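# 第十二号厨房

早上六点四十,罗尔·德斯梅特(Roel Desmet)在值班本上签了名,把上一班的字看了一遍。上一班只写了一行:十二号又丢件,重启三次,没改善。

他把外套挂在椅背上,先去倒咖啡。机房的门开着,里面比走廊冷。Dutero 在这层楼一共租了两排机柜,十二号跑在靠里的那一排。说是“厨房”,其实是一套仿真单元:一张台面,一条机械臂,一副平行夹爪,一堆厨房里会有的东西。客户 Segers 每周要一批抓取记录,由 Lillow 那套规划程序来跑。罗尔的工作是让单元不停。

真机的维护他也做过。在 Trerow 的老厂房里,他给关节换过油封,换过线缆,拧过夹爪指尖的垫片。后来厂房关了,他被调过来,工具箱换成了键盘。他原以为会轻松些。两年下来他觉得差不多,毛病还是那些毛病,只是不再弄脏手。

七点整,蒂内克·巴尔特(Tineke Baert)来了。她负责规划那一边,坐在他斜对面。

“十二号?”她问。

“十二号。”

“又是瓶子?”

“记录里二十九次掉落,全是瓶子。”

她拉了把椅子过来。罗尔把昨晚的曲线调出来。夹爪合拢,力升上去,稳住,手臂抬起,然后力在某一刻忽然归零,瓶子离开指尖。每一次的形状都很像,时间却不一样,有时刚抬起来就掉,有时到了放置点上方才掉。

“摩擦系数动过吗?”蒂内克问。

“没有。上一班说没有。”

“上一班还说重启有用。”

罗尔没接话。他打开配置文件,一行一行往下看。夹持力上限二百,这是客户定的。夹爪两指的摩擦,左右相同。瓶子的质量没有改。碰撞网格的版本号和上个月的一样。他把这些抄在纸上,每核对一项,就在后面打一个勾。这是在 Trerow 养成的习惯,带他的师傅不信屏幕,只信纸。

他把单元停在抓取后的一步,让手臂保持不动,打开了监视画面。
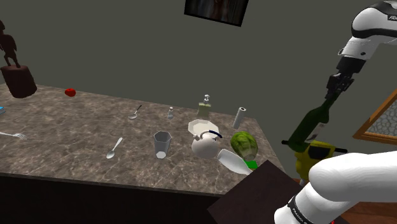

“先看接触点。”他说。

他把接触点的显示打开。正常情况下,每根手指和瓶子之间应该有一小片点,两边差不多对称。左指有四个点,分布得很匀。右指只有一个,而且在跳,一会儿在指尖,一会儿在指根。

“单点接触。”蒂内克说,“这样一转就滑。”

“所以有时候早掉,有时候晚掉。看它转到哪个角度。”

“那右指为什么只有一个点?”

罗尔想了想。要是真机,他会把指尖卸下来,用手摸一遍垫片,看有没有磨偏,螺丝有没有松。仿真里没有螺丝,但有装配关系,指垫是作为一个单独的零件固定在手指上的,有它自己的位置和朝向。他找到那一段,把左右两边的数字并排放着。

位置是对称的。朝向不是。右指垫绕长轴多转了一点,很小的一个数,小数点后面第三位才开始不同。

“你看这个。”

蒂内克凑过来,看了很久。

“谁改的?”

他查了修改记录。五月里有过一次提交,说明写的是“整理格式”,没有别的。提交的人是他自己。

他往椅背上靠了靠。那天的事他还有印象。他要把几个单元的描述文件统一成一种写法,角度从度换成弧度,写了一个小脚本来做。别的单元的指垫都是正的,换算之后仍然是零。只有十二号的右指垫,原来的文件里有一个补偿角,是更早的人加上去的,用来抵消手指模型本身的一点歪斜。脚本把它换算了,又把它截短了。截掉的那一截刚好够让垫子歪着贴上去。

“是我。”他说。

“嗯。”蒂内克说。她把椅子往后推了一点,“那五月以前的掉落是多少?”

他去翻旧的汇总。五月以前,瓶子几乎不掉。五月以后开始有,起初很少,上一班的人都当成正常的失败。后来客户换了一种抓法,要求抬得更高、转得更多,掉落才多起来。

“别的东西怎么不掉?”她又问。

“别的都轻。勺子一个点也夹得住。”

她点点头,回自己的位子上去了。罗尔听见她在打字,大概是告诉 Segers 今天的批次要晚。

他开始修。先把描述文件复制一份,改名,放进旧件目录。在厂里换下来的零件也是这么处理的,贴上标签,放架子上,一个月之内不许扔。然后他从最早的版本里把那个补偿角找出来,手工换算,在纸上算了一遍,又用计算器算了一遍,两遍一致,才填进去。填完以后,他在旁边加了一行注释:右指垫补偿,勿截短。他看了看这行字,又在后面加了自己的名字。

重新装载用了不少时间。碰撞网格要重新生成,手臂要回到起始姿态,再走一遍零点检查。七个关节挨个转到头,转回来。罗尔没有快进。他知道可以快进,别人都快进。他端着咖啡看第四个关节慢慢弯过去,停住,又慢慢直起来。

零点检查通过了。他打开接触点显示,让夹爪去夹测试块。左指四个点,右指四个点,都不跳。

“好了?”蒂内克没有回头。

“还要跑。”

规程要求修过夹爪以后跑一百九十五次连续抓取,中间掉一次就从头来。这个数字是谁定的,他问过几个人,都说接手时就是这样。他把任务排进去,物体只选瓶子,转角开到最大,按下开始。

跑的时候他去做别的。三号单元的日志快满了,他清掉一半。七号的手腕力传感器有一点漂,他记下来,没有动。中间他下楼买了一个三明治,在楼梯上碰见做机柜的人,说空调下午要停一会儿。他回来把这件事也写进值班本。

下午两点多,计数停在了一百九十五。掉落一栏是零。

蒂内克走过来看了一眼。

“你要怎么写?”她问。

罗尔翻开值班本。上一班那一行字下面还空着很多。他写道:十二号,右指垫补偿角错误,已恢复,验证通过。原因:五月整理格式时换算截短。他停了一下,接着写:脚本也用在另外几个单元上,明早逐个核对。

“另外几个不是都是零吗?”

“是零。”他说,“还是看一遍。”

她说随你,拿着杯子去了茶水间。罗尔把那张打满勾的纸折好,夹在值班本里,把十二号从维护状态切回生产状态。队列里积了一上午的任务开始往下走,手臂转过去,张开夹爪,伸向第一个瓶子。

他把那次抓取看完,然后去关三号的窗口。空调已经停了,机房里风扇的声音大了起来。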